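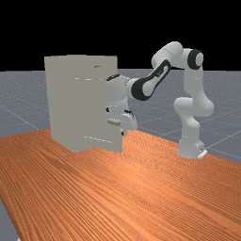
How to Move a Fetching Job to an Arm Without Losing Your Stockroom Staff
Posted May 16, 2024

At the Prarmont parts depot, one arm now opens cabinets and hands out small stock on the night shift. Before that, a clerk made 43 trips to the cabinets on a normal shift. These are the steps we followed.

1. Write down the job as it is done today. Ask the clerks to do the writing. Ours listed 13 tasks, and we gave the arm two of them.

2. Try the reach in simulation first. Model the cabinet, the handle and the table at their true heights. Check that the gripper can get to the handle with room left at the wrist.

3. Run 50 opening cycles on the real cabinet with a clerk at the stop button. Log every slip. Do not raise the speed during this step.

4. Rewrite the shift sheet before go-live. Our clerks moved to returns and cycle counts, which had been behind since September. Pay grades stayed the same, and we put that in writing.

5. Train everyone on the shift to pause, clear and restart the arm. Allow two sessions each.

6. Keep a manual key for each cabinet on a hook outside the arm's reach.

Review the log after one month. If clerks are still making the same trips, go back to step 1.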